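Hanging a cloth backdrop behind a bed

A length of plain fabric behind a bed covers a tired wall and takes a quarter of an hour to put up. The method suits rentals, as it can use hooks already in the wall.

What you need

Flat cotton or polyester sheet, wider than the bed by 300 mm each side
Two fixed hooks or a hook rack (we used Skukby, rated to 7 kg)
Soft cord, 3,000 mm
Clothes iron
Tape measure and pencil

Step 1. Clear the bed

Remove the pillows and anything heavy. Stretch the fitted sheet tight so you can kneel on it without dragging it off the corners. Small items can stay if they are kept away from the wall side.

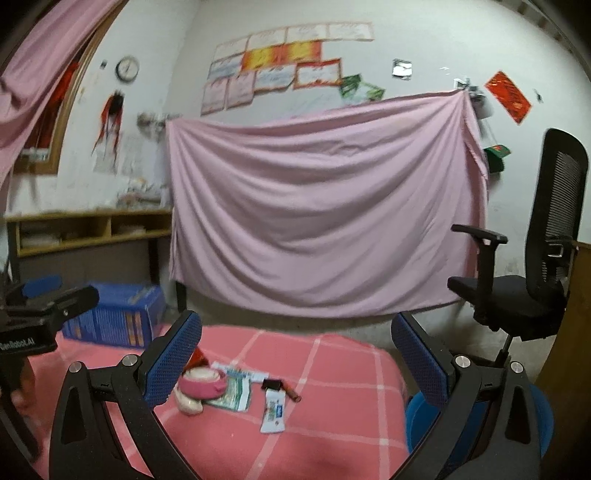
Colour is the main decision at this stage. A backdrop in the same family as the bedding looks deliberate, and a strong contrast shows every wrinkle. Pink cloth over a pink-red cover with pale grid lines works because only one of the two surfaces carries a pattern. If your bedding is patterned, keep the backdrop plain. We compared two fabrics, Titel and Rosenthal - the first is lighter and folds more softly, the second hangs straighter.

Step 2. Press and mark

Iron the fabric on the wrong side. Fold it in half to find the centre of the top edge and mark it in pencil. Mark the wall at the same height as the hooks, midway between them.

Step 3. Tie the corners

Gather 30 mm of fabric at each upper corner and wind the cord around it twice. Finish with a reef knot and loop the cord over the hook. Do the left side first, then the right, keeping the centre mark in line with the wall mark.

Step 4. Set the drape

Pull the lower edge down behind the mattress. For a flat look, tension both sides equally. For folds, slacken one corner and let the cloth fall on the diagonal. Recheck the knots the next day, as new cord stretches.

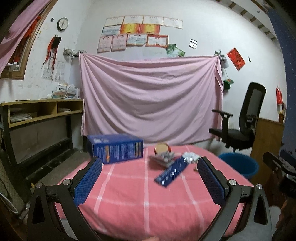 Cloth tied at both upper corners, with loose diagonal folds. The certificates above stay uncovered.

Step 5. Care

Untie and wash in cool water. Drallano cord can go in the same load inside a mesh bag. Dry flat and press again before rehanging.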